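Botany Help > Identification and Keys > Polygonaceae

Pink smartweed keys out two ways depending on the ocrea bristles

Posted by Leonie Egger, February 16, 2023

I am working through a backlog of pressed Persicaria from the Ilholm drainage survey and I am stuck at the same couplet on a good part of it. The key I was given (photocopied, no title page, clearly an older regional flora that still uses Polygonum for everything) separates the pink annuals as follows:

Ocreae fringed with bristles: P. persicaria
Ocreae without bristles, or nearly so: P. lapathifolium, P. pensylvanicum

My problem is with collection 911. Erect annual from a taproot, leaves lanceolate with a faint dark blotch on the lower ones only. Spikes pink, dense, erect to slightly nodding. The upper ocreae are plainly fringed. The lower ocreae are torn and brown and show nothing at all. If I use the upper ones I get persicaria. If I use the lower ones I get one of the other two, and then the next couplet asks for glands on the peduncle and I can't tell whether I am seeing glands or dust.

Things I have already checked:
Leaves have no dots on either side that I can find at 10x.
Tepals are not dotted either, so I have ruled out hydropiper and punctatum.
The styles are gone. Achenes are present, dark, shiny, and most are flat with a few three-sided ones mixed in. I first took that to mean a mixed collection.

Is the bristle character reliable on dried material, and which ocreae is it meant to be read from? Also, is the leaf blotch worth anything?

Meinrad Widmer

Read it from the upper ocreae. The lower ones tear as the stem thickens and the fringe goes with the tissue. Most keys assume you know this and don't state it, which is a fault in the keys.

Your plant is Persicaria maculosa, the current name for what your key calls Polygonum persicaria. The mixed achenes support that. In maculosa the achenes are either lens-shaped or three-sided, often on the same plant, so there is no need to assume a mixed collection. In lapathifolia they are nearly always lens-shaped, with both faces somewhat concave, and a three-sided one is uncommon.

You should still rule out P. longiseta, which your key may predate in that area. Compare bristle length with the tube of the ocrea. In maculosa the bristles are short, a couple of millimeters at most on the ocrea itself and shorter than that on the little sheaths (ocreolae) inside the spike. In longiseta they are long, often approaching the length of the tube, and the ones in the spike stick out well past the pedicel bases so that the whole spike looks bristly. Its achenes are consistently three-sided. A flat one in your packet is enough to put longiseta aside.

For the peduncle glands, use more magnification than 10x. The two conditions to separate are:

Stalked glands, usually reddish, like small pins: P. pensylvanica.
Sessile glands, yellowish, flush with the surface: P. lapathifolia in most of its forms.

Maculosa has a smooth peduncle or a few appressed hairs, normally without glands. Dust moves when you touch it with a damp brush. Glands stay where they are.

Ignore the blotch. It occurs in several species of the group, it is missing from many plants that ought to have it, and it fades in the press.

Cyrill Bachmann

I always go by the blotch and I'm right 90 percent of the time. If it has the thumbprint it's lady's thumb. Lapathifolia is bigger and droopy. Don't overthink it.

Vinzenz Aebischer

Agree with Meinrad on the determination, with one addition and one correction.

The addition is tepal venation, which works well on dried material in fruit and is independent of the ocreae. Soak one fruiting perianth in warm water with a drop of dish soap until it is limp, open it on a slide and look at the outer tepals against the light. In lapathifolia each main vein forks at the top and the two branches curve back downward, giving the shape of an anchor. In maculosa the veins branch irregularly and no clean anchor is formed. I would trust this over habit in any pressed plant – nodding spikes get straightened by whoever lays out the sheet.

The correction is minor. "Without bristles" for lapathifolia should be taken as "without bristles or with very short ones." I have sheet 3,473 in the Brarneo set in front of me, a plain lapathifolia by veins and glands, and several of its upper ocreae carry a sparse fringe under 1 mm. Anyone using the first couplet in Leonie's key literally would send it to the wrong species. A better first couplet for dried plants would run roughly in this order: tepals dotted or not, then peduncle glands, then ocrea fringe, with achene shape as a check.

On Cyrill's figure, I don't know what the remaining plants were determined as or by whom. Pensylvanica with a blotch is common enough on ditch margins that I would not annotate a sheet on that basis.

When you write the label, give the name as Persicaria maculosa Gray and put the old name in as a synonym, so that people searching the Pletis lists can still find it. Note as well which ocreae you scored. If you go back in May for more, seedlings will not help you. Wait for plants with ripe fruit and include a lower node, an upper node and at least one loose spike in the packet.

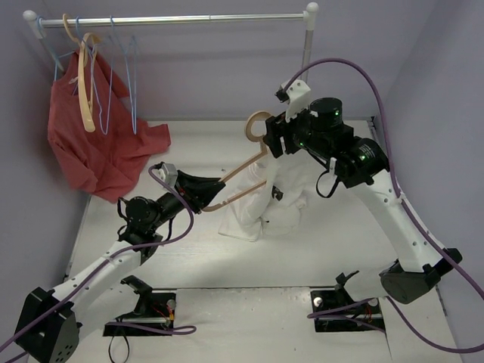
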